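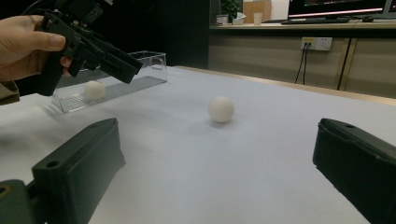

OK, water first, then clicker, then check the mic is on. Last time it wasn't and Ritu had to wave at me from the back row.

Start without the title slide. Just talk.

Hi everybody! I work on the software side at Lodhi, on the stuff between "someone did the task with their hands" and "a policy can learn from it." It's a strange middle layer. The hardware people think it's data plumbing and the learning people think it's hardware plumbing, and so I get invited to both of their lunches, which I enjoy a lot.

What I want to talk about today is time. Timestamps, mostly. I know, I know. Stay with me, there are pictures and one embarrassing bug.

## The setup, quickly

(Don't spend long here. Half the room has built one of these.)

We record with two hand-held grippers, one per hand, plus a head view. The task for this whole talk is the same small one: little white rounded things on a tabletop, a long clear container with a ridged floor, and the white things have to go into it. Either hand can do the picking. It sounds like nothing. It's a lovely task for breaking software, though, for a few reasons I'll come to, and the clear plastic is the meanest of them.

Every stream lands in a Storitby file. Storitby is our log format, Neelam Rathore wrote the first version of it, and its one strong opinion is that nothing ever gets resampled on write. If the left gripper reports its jaw width at an odd moment, the log says it was reported at an odd moment. You do the lining up later, when you can see what you're doing. I argued against this for weeks. I was wrong and I've told her so, and now I'm telling all of you.

Then there's Flultidier, which reads Storitby files and lets you scrub through an episode with all the streams on one timeline. And downstream of that is Gistesik, the planner, which takes the trained policy's suggested motions for the two arms and checks they won't run into each other.

*[slide: the three boxes with arrows. Leave it up while talking, don't point at each box.]*

## The bug

So. In May we had 297 episodes recorded, and we trained on them, and the policy did this charming thing where it closed the jaws just before it got there. Every time. It would come in beautifully, line up, and then snap shut a bit short of the target and nudge it across the table.

*[mime this with your hand. Slow approach, early snap. It got a laugh in rehearsal.]*

Now, what would you check first? We checked the perception. Everyone checks the perception! White things on a pale surface, soft shadows, hardly any edge to hold on to. Geeta Bajpai spent a good long stretch going through the keypoint detector, and she found real problems too, she found the detector liked to lock on to a reflection in the wall of the container, and she fixed it, and the policy still closed early. With better keypoints it closed early more consistently, if anything.

Then we blamed the controller. I'm the controller person so this was a quiet couple of days for me. I turned the gain down on the jaw loop, I put a deadband in, I took the deadband out. Nothing moved.

Pause here. Drink.

What finally cracked it was Ecaterina Mocanu opening one episode in Flultidier and turning on the overlay that draws the jaw width right on top of the camera view. And you could see the line dropping while the jaws in the picture were still wide open. The width stream was early. Or the camera was late, same thing depending on who you want to be mad at.

Six frames. The image was stamped when it arrived at the host, after encoding, and the jaw encoder was stamped at the sensor. Six frames of camera delay, sitting inside every one of those 297 episodes, and the policy had learned it faithfully. It was doing exactly what we'd shown it.

## What we changed

*[next slide, code. Don't read it out loud.]*

```
t_aligned = t_arrival - latency(stream)
```

One line, and it took us far too long to deserve it. The work is in that `latency()` function. We didn't want a constant in a config file, those go stale the day someone swaps a cable. What we do now is measure it per session. At the start of every recording, the operator opens and closes both grippers in view of the camera, 3 times each, slow-fast-slow. Flultidier finds the jaw tips in the image, gets a width in pixels over time, and cross-correlates that against the encoder. The peak gives you the offset. You interpolate around the peak to get below one frame.

Some detail for the people who'll want it:

- We correlate the *velocity* of the opening, not the opening. Width in pixels depends on how the gripper is angled to the camera and you don't want to care about that.
- The left and right grippers get their own offsets. We assumed they'd match. They don't.
- If the correlation peak is low we refuse the session. It's a hard stop, with a red bar across the top of the tool. People complained for a week and then stopped.
- The raw stamps stay in the file. The offset is saved beside them and applied on read. (This is where Neelam gets to be right again.)

Because nothing had been resampled on write, we could go back and repair the old episodes. They didn't have the open-close routine at the start, but they did have plenty of grasps in them, and a grasp is a perfectly good calibration signal if you've got enough. Across the set there were 1,388 jaw closings the tip tracker was confident about. We pooled them by session and fit an offset for each one.

Retrained with no other changes. The early snap was gone. I'll play the clip here if the projector behaves.

*[If the clip doesn't play, skip it. Don't fiddle with the laptop. Tarun has a copy and he can show people in the hallway.]*

## Two hands, one clock

Here's the bit I'm fondest of, so watch the time, I always run over.

With one gripper, an offset makes you early or late. With two grippers, different offsets make you *uncoordinated*, and that's harder to notice. Say one hand has hold of something and is on its way to the container, and the other is opening up and moving in for the next one. A person does these overlapping without a thought. In the log, if the right side is shifted relative to the left, it looks like the hands take turns in a slightly different way from how they did. Gistesik then gets a policy that wants both arms in the same patch of table at the same moment, and it does the safe thing and stops one of them.

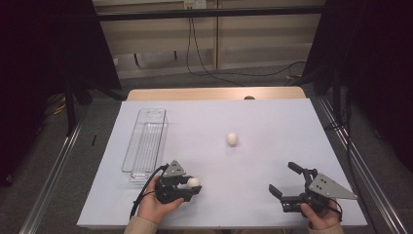 Why not just put everything on a hardware trigger and skip the software alignment?

We'd still need the software check. A trigger lines up when the samples are taken, and it's great if every device you own accepts one, but it won't tell you when a driver drops a frame and renumbers the rest, or when somebody stamps data on arrival again in a later release. Measuring the offset from the motion itself tests the whole path, from the jaw tip to the number in the file. If you've got triggers, keep them, and run the check on top.

(That one comes up every single time I give this talk so I've moved it into the middle. Carry on.)

Back to Gistesik and the stopped arm. Before the fix, Tarun Rathore had been tuning the planner's clearance margins to get rid of the stalls, and he'd got them down pretty far by making the margins smaller and smaller. You can see where this is headed. Once the offsets were right he put the margins back where they'd been, and the stalls stayed away. He was very gracious about it. He did rename the branch, and I'm not going to say to what.

## The tool, live-ish

Switch to the laptop. Have the episode already open! Don't browse for it in front of people.

Things to show, in whatever order feels OK:

- Scrub to a grasp, overlay on. Point out the width trace and the jaws agreeing.
- Toggle the offset off so they see it go wrong. Go back and forth a few times, it's very satisfying.
- The two-gripper view, left trace above, right trace below.
- The session refusal screen. Ritu Rastogi designed it and it's really clear, give her the credit by name.

If someone asks about the clear container: the tip tracker does struggle when the jaws go behind a transparent wall. The plastic bends the edges and throws little highlights, and the tracker's confidence drops. We throw those stretches away for calibration. They're still used for training. I'd love to have a better answer and if you've got one, please come find me.

If someone asks about clock drift over a long session: we fit a slope as well as an offset, but only when there are enough closings spread across the recording. On short ones the slope is mostly noise, so it's pinned to zero.

If someone asks whether Flultidier is open: the reader for Storitby files is going out first, the viewer comes after, and I don't have a date. Don't make one up under pressure.

## Where I stop

Last slide is the one with the overlay, before and after, side by side. Leave it up through questions.

Say thanks to Geeta, Ecaterina, Neelam, Tarun and Ritu. Mention the reflection fix separately, Geeta's detector work stayed in and it's good.

Ask them to go home and plot one gripper trace on top of one video, tonight if they can. Then unplug your own adapter this time and put it in the bag.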